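Okix Opens Registration for Its Home Repair and Interior Care Course in Natberg

NATBERG, January. Okix, a provider of evening education for adults, announces today that registration is open for its new course "Care of the Home Interior". The course is intended for tenants and home owners who wish to maintain their rooms by themselves, without previous knowledge of the trade. It consists of 24 lessons and will be held at the Okix teaching rooms in Natberg, starting in spring.

The course was developed together with Weteretti, a family company that has produced oils, waxes and wall paints for homes for many years. Weteretti will provide the materials for all practical lessons. The participants do not have to buy any product for the course, and they are also not obliged to use Weteretti products afterwards.

"Many people write to us with the same kind of question," said Tamunoemi Tijani, Head of Courses at Okix. "They have a table with a dull surface, or a door which rubs on the floor in the wet months, and they do not know if this is a small work or a big work. In most of the cases it is a small work. We want that people can decide this by themselves."

In preparation of the program, Okix asked 186 former participants of its other courses which tasks at home they most often postpone. The care of wooden furniture was named most often, followed by the repainting of walls and the adjustment of interior doors. The order of the lessons follows these answers.

The first part of the course treats wooden surfaces. Participants learn how to find out if a surface is oiled, waxed or lacquered, how to clean it before treatment, and how to sand with the direction of the grain. Each participant works on a practice board and may bring one small piece of furniture from home, under the condition that it can be carried by one person.
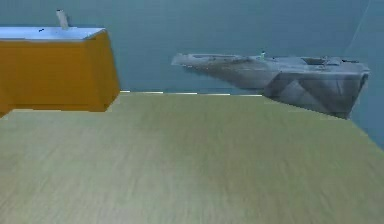 Walls and Color

The second part is dedicated to walls. It begins with the repair of small holes and cracks and continues with the choice of paint. Special attention is given to dark and strong colors, which many people like but are afraid to use. A matte paint hides small defects of the plaster better than a glossy one, but it is more sensitive to rubbing, and for this reason the position of chairs and other furniture should be considered before the paint is bought.

Participants will also practice to cut a clean line at the ceiling without tape. According to Okix, this lesson needs some patience and was therefore extended to two evenings. One additional evening is reserved for the hanging of pictures and mirrors, including the selection of the right anchor for brick, concrete and drywall.
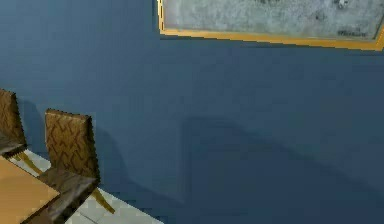 Blue wall with a framed picture. Matte walls are a subject of the second part of the course.

Weteretti has prepared a set of color cards for this part. The cards are larger than the usual ones, so that they can be placed on the wall at home and looked at in the morning and again in the evening. They remain with the participants after the course.

"A color on a small card and a color on a full wall are two different experiences," said Tijani. "We ask the participants to live some days with the card before they decide. It costs nothing and it saves a second weekend of painting."

Doors and Final Lessons

The third part covers interior doors: hinges, handles, locks and the treatment of the door surface. Participants learn to take a door from its hinges safely in pairs, to correct a door that rubs or does not close, and to clean the corners of raised panels before a new finish is applied. The lessons on doors take place in the workshop hall of Okafor, a joinery in the neighborhood of the teaching rooms, where practice doors are installed for this purpose.

The last lessons are open for the own projects of the participants. They may present a problem from their home and discuss the possible solutions with the teacher and the group.

Practical Information

The lessons are held in the evening, begin at 7 p.m. and are taught in English. The course fee includes materials, protective gloves and a printed handbook. Up to 46 places are available, divided into groups, so that each participant has a working place at the bench. Places are given in the order of registration. Persons who do not receive a place are put on a waiting list and are informed first when the next course is planned.

Registration is possible in writing or personally at the reception of Okix in Natberg. Participants should wear clothes that may become dirty, and closed shoes are required in the Okafor workshop hall.

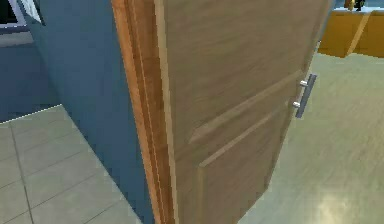

Can I join the course if I only want to learn about doors?
The three parts belong together and can be booked only as a full course at the moment. Okix is considering a shorter course on doors and will announce it separately if enough people show interest.

About Okix
Okix offers evening courses for adults in Natberg. The program includes crafts, home maintenance, sewing and household bookkeeping. All courses are open to beginners.

About Weteretti
Weteretti is a family company which produces oils, waxes and wall paints for interior use.

Press contact
Tamunoemi Tijani
Head of Courses, Okix, Natberg
Sample pages of the course handbook are available for the press on request.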